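Cuvent《桌面机械臂作业规范》活页套装,用了一个春夏之后的长评

先说我为什么会去买一本"规矩"。我们这个小工作间做的是桌面抓取,平时就是让机械臂在一张桌子上拿拿放放,东西都是家里厨房里常见的那些。人不多,进进出出倒挺勤,谁来了都能上手,谁走了都不太收拾。三月份有一回,上午的人把速度上限调高了没改回来,下午的人一按启动,手臂"呼"地扫过去,一只杯子飞到了墙根。人没事,杯子也没事,可是那天晚上我躺在床上越想越不踏实,爬起来就下单了这套东西。

价格是275元,在Skodska的网店买的,到货挺快,包装朴素得有点像寄教辅书。里面有一本活页手册,263页,一叠可以擦写的卡片,两卷地面胶带,一个挂在桌边的夹板。手册纸张偏厚,摊开能平放,这一点我特别要夸一下,因为做事的时候手上往往还拿着别的东西,书自己合上真的很恼人。

我以前用过Serora那份规范,是一张折起来的大海报,贴在墙上很好看,字也大,访客来了都会站在前面读一会儿。可是它写得太笼统了,"操作前请确认周围安全",怎么算安全呢?看左边还是看右边?看完要不要跟谁说一声?新来的同事读完点点头,回到桌前该怎么做还是怎么做。Cuvent这本就啰嗦得多(我这种啰嗦的人看着倍感亲切),它把开机、摆台、运行、停机、交接分成五章,每一条都写成一个动作,后面跟着由谁来做、做完在哪里打勾。

第一章讲开机。要求先用手摸一遍急停按钮,按下去,确认手臂确实不能动,再松开,然后才允许进程序。听起来谁都知道对不对?我老老实实回想了一下,我们大概有很久没在早上按过那个按钮了。现在每天开门第一件事就是它,按完在夹板上画个勾,花不了多少工夫,心里倒是安稳很多。书里还有一条我很喜欢:谁按的启动,谁的手就不离开急停,要走开就先停机。没有"我就去接杯水"的说法。

速度那一节解决了我当初的心病。它的做法是把上限写在卡片上,夹在桌边,改一次写一次,擦掉旧的,写上新的,签自己的姓。每次换人,先念卡片,再看程序里的数,两个对得上才往下走。我们现在试新动作的时候一律从慢速开始,走通一遍,再慢慢往上加。有位同事一开始嫌烦,说这样一上午能跑的轮数少了,后来他自己接了一次别人的班,念卡片时发现数对不上,从此再也不提这事了。

摆台这一章占了全书差不多最厚的一块,也是我最想跟大家细聊的。以前我以为摆台嘛,东西往桌上一放就行。书里的讲法是,桌上每样东西都要有个名字、有个位置,还要分清哪些是这一轮要动的,哪些是陪衬。易碎的、带尖的,单独列一栏,写明在手臂运行时谁都不许伸手去挪。想挪?停机,等手臂停稳,再伸手。我们桌上常有叉子,这一条对我们来说就很实在。 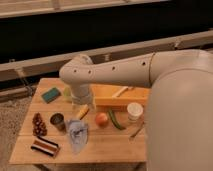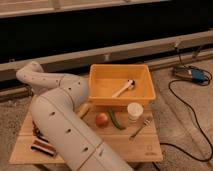

机械臂作业中的台面:红色圆果子旁边是细长的绿色蔬菜,后方是橙黄色的容器。

按书里的分法,果子和绿菜属于"软而不碎",夹力要先用旧的、不心疼的那一个试;叉子属于"带尖",排在单独一栏;橙黄色的容器归到"收纳目标",它的位置要在换班时复核。第一张里还有一块皱着的浅蓝色布,布类在手册里有整整一节,讲的是它会勾住别的东西一起被带走,所以抓布之前要看看布上面、布旁边有没有压着什么。我们就吃过这个亏,抓一块抹布,连带拖走了一支笔,笔滚到桌下,大家趴在地毯上找了好半天。

说到地毯,顺便讲讲线缆。第二张右侧的地毯上能看到一条弯弯绕绕的黑色线缆,这类情况手册归在"地面"一节,写得很明确:人会走到的地方,线要贴边,要固定,要么就用胶带把这块地圈出来不让人进。套装里送的那两卷胶带就是干这个用的。可惜!胶带是给硬地面准备的,在地毯上粘不牢,脚蹭两下边就翘了,翘起来的胶带比线还容易绊人。我后来另买了Grewal的地毯压线槽,软软的一条,背面带毛刺,按下去就抓住了,比胶带好用太多。这个钱我觉得Cuvent应该替我省下来,哪怕附一张纸条提醒一句"地毯请另配"也好啊。

距离的规定我也照着做了。书里建议从手臂伸到最远的地方再往外让出30厘米,作为运行时人不站进去的范围。我们屋子不大,刚开始觉得这么一让就没地方坐了,结果把椅子挪了个方向,居然比以前还顺手。要说明一下,书里自己也写了,这个数是给轻型手臂、慢速作业的起步建议,真正该留多少,要看设备说明书和你自己做的风险评估。我很欣赏它把这句话放在正文里,字号一点没缩小。各位千万别拿着一本通用手册就把厂家的要求扔一边了,设备说明书永远在前头。

交接那一章最薄,却是我们用得最多的。它给了一张交接卡,要写的东西就几行:手臂停在哪里,速度上限多少,今天有什么异常,桌上少了什么多了什么。最后一行是"我不放心的一件事"。这行字刚看到的时候我笑了,觉得像写日记,可后来发现大家最愿意填的恰恰是这一行。有人写"夹爪合拢的时候声音有点涩",有人写"靠墙那边的桌腿好像松",都是平时不会专门跑来跟你讲的小事。五月里就是因为这么一句,我们拧紧了一颗快要掉下来的螺丝。

不足的地方也得讲,不然就成了替人家吆喝了。

头一个是索引。两百多页的书,索引只有薄薄两页,而且按章节排,不按关键词排。我想查"停电以后重新上电怎么办",翻了开机翻停机,最后在"异常"的小注里找到。内容写得其实很好,讲了上电后不许直接续跑,要先把手臂周围清出来,再回到初始姿态,但是藏得也太深了。现在我自己在书边上贴了彩色标签,花花绿绿的,丑是丑了点,好找。

再一个是卡片。擦写面刚开始很干净,用上一阵子就有点发灰,红笔尤其擦不掉。我试过用酒精棉片,能擦,但边角的印刷字也会跟着淡下去。建议大家只用黑笔,写完当天就擦。夹板的弹簧倒是很结实,没什么可抱怨的。

还有一点是语气。中文版看得出是翻译过来的,有些句子绕来绕去,"在未经确认停止状态之前不应进行任何非必要之接近",我读了三遍,意思就是没停稳别靠近。给新人培训的时候,我会用自己的话再讲一遍,讲完让他们自己复述,复述得出来才算过。要是下一版能找人顺一顺文字,我愿意再买一本。

另外书里对数据记录的要求偏少。我们每做一轮都会存下来,从开始用它到七月,已经存了超过400轮,哪一轮桌上摆了什么、中途有没有人伸过手、有没有按过急停,这些我都希望有个统一的写法。手册只给了一张"运行日志"的样表,栏目很粗,我们就在后面加了两栏,一栏写"中断原因",一栏写"台面变动"。活页的好处在这儿就显出来了,自己打一张纸,打孔,夹进去,跟原装的没什么两样。

适合谁买呢?如果你们那儿已经有专门管安全的同事,有成套的制度,那这本多半用不上,里面的东西你们应该都有,而且更严。如果像我们这样,几个人一张桌子一台手臂,规矩全靠口口相传,那我是很愿意推荐的。别指望买回来放在架子上就有用,我们头一个星期也只是翻翻,真正开始起作用是从每天早上有人带头按那一下急停算起。我的办法是先只用开机和交接这两章,等大家习惯了再加摆台,地面那节放到最后,因为要动家具,动家具总归要挑个大家都有力气的日子。

打分的话,满分五分,我给四分。扣的那一分里,半分是胶带,半分是索引。卡片发灰我就不扣了,毕竟我自己也有拿错笔的时候。

补充一下,有朋友问活页芯能不能单买,我去Skodska的页面看过,目前只有卡片能单独补货,活页芯要买整套。如果哪天上架了,我再回来改这一段。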